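Progress report no. 4 to the Kenent Fund
Project: Hands and wrist cameras for bedroom help at home
Prepared by: the Wulura project team, Erkham
30 April 2019

1. Where we are now

This report covers the work since our third report. In that report we promised to finish the comparison of the two hand types, to decide on the position of the wrist cameras, and to begin trials in a furnished bedroom. The first two tasks are done. The third has started, but it is later than we planned, and we explain the reasons in section 5.

The fund asked us to write with less technical language than last time. We have tried to follow this wish. The complete tables are in the annex, which was sent separately.

2. The choice of the hand

We compared the simple two-finger gripper which we used in the first year with the jointed hand from the Raju workshop. Both were tested on the same arm, with the same controller and the same operators. The tasks were the usual ones from our plan: lift the corner of a duvet, pull it toward the pillow, pick up a piece of clothing from the floor, open a nightstand drawer.

Over the whole comparison we recorded 1,384 attempts. The two-finger gripper was faster to learn, and it is still the better tool for drawer handles. With thick bedding it was weak. It closed on the cover only and the filling slipped away behind it, so the operator had to grip again two or three times. The Raju hand can lay several fingers behind a fold and hold it against the thumb. Operators needed more practice, but after the practice they dropped the duvet much less often.

We have therefore decided to continue with the Raju hand on both arms. The two-finger gripper stays in the store as a reserve, and we do not ask for money to replace it.

3. The bedroom trials

The bedroom in Erkham is ready for use. We kept the furniture simple: a bed with a light wooden frame, a nightstand, a white duvet. At the start of each run the operator brings both hands to an open position in front of the body, and the controller checks that all joints answer. Only after this check may the arms move toward the bed. 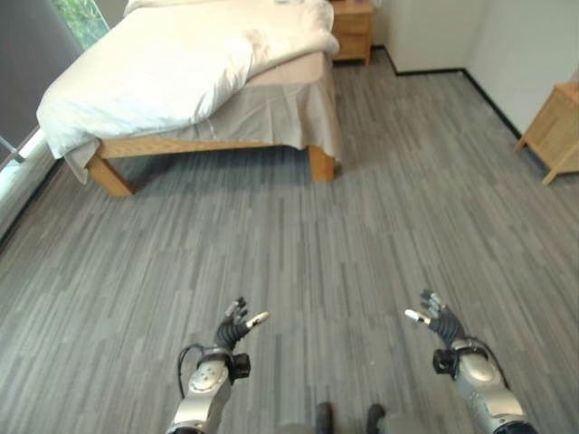 Figure 1. Both hands open and empty over the floor, with the bed behind. The black camera modules are strapped at the wrists.

The floor gave us more work than expected. It has a pattern of narrow gray streaks, and our first software for finding objects on the floor took some of the darker streaks for cables or belts. We had trained it in the laboratory, on a floor of one color. After we added recordings from the bedroom, this error became rare, but it has not disappeared. We see it mostly in the evening, when the light from the window is weak.

The bed skirt is another difficulty. It hangs in folds under the duvet, and its color is not very different from the shadow beneath the bed. When the hand reaches for the lower edge of the duvet, it sometimes takes the skirt together with it. For the moment the operator corrects this by hand. We would like to solve it in the next period, and we have two ideas, both described in the annex.

4. The wrist cameras

This was the question on which we had the most discussion inside the team. We tried three positions: on the back of the hand, on the side of the forearm, and directly at the wrist with a strap. The back of the hand gives a good view of the object but a poor view of the fingertips. The forearm position is well protected, but when the wrist bends, the camera looks at the wrong place.

The wrist position won. It shows the fingers and the ground under them in one picture, and the operator can judge the distance before closing the hand. The strap is not elegant – we know this – but it allows us to change a camera in 7 minutes, without opening the housing of the arm. With the earlier bracket the same change took 40 minutes and a second person.

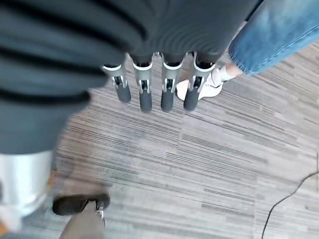

Figure 2. View from the small camera at the wrist, with four fingers pointing down over the floor and people's legs and shoes close by.

The wrist view also has a value for safety which we did not foresee in the proposal. The head camera often does not see what is directly beneath the hand. The wrist camera sees feet, shoes and cables there, and the operator can stop before the hand goes lower. We now record this view in every run, and since March it is shown on the operator's screen at all times, in the upper corner.

There are two weak points. Objects which are very near to the camera are not sharp, and the operators say that this makes them tired after a long session. Also, the cables of the modules need better guiding. One cable was damaged when it was caught at the elbow. We have changed the path of the cables and had no further damage until today, but the present solution is only temporary.

5. Delays

The bedroom trials began five weeks later than in the plan. Two of these weeks were lost because the second hand arrived with a faulty thumb joint and had to go back to Raju. The repair was done without cost to the project. The other three weeks went into the controller. The old version could not move both arms with the same timing, and when two hands pull on one duvet this matters very much. We decided to rewrite this part completely. We believe this was correct, but we should have informed the fund earlier, and we apologize for it.

6. Money

Spending is inside the approved budget. We spent less than planned on travel and more on spare parts, mainly fingertips and straps. We ask for permission to move the remaining travel money to the line for spare parts. The form is attached.

7. Next steps

Until the end of June we plan the following work:
- complete the bedroom trials with all operators, also in evening light
- test a camera lens with a shorter focus distance
- replace the temporary cable guides with printed ones
- begin trials with clothing on the floor, first with one hand and then with both

The duvet task with both arms remains the main goal of the year. We can show it to representatives of the fund in Erkham in the second half of June, if such a visit is wished. Please let us know two weeks before, so that we can keep the bedroom free on that day.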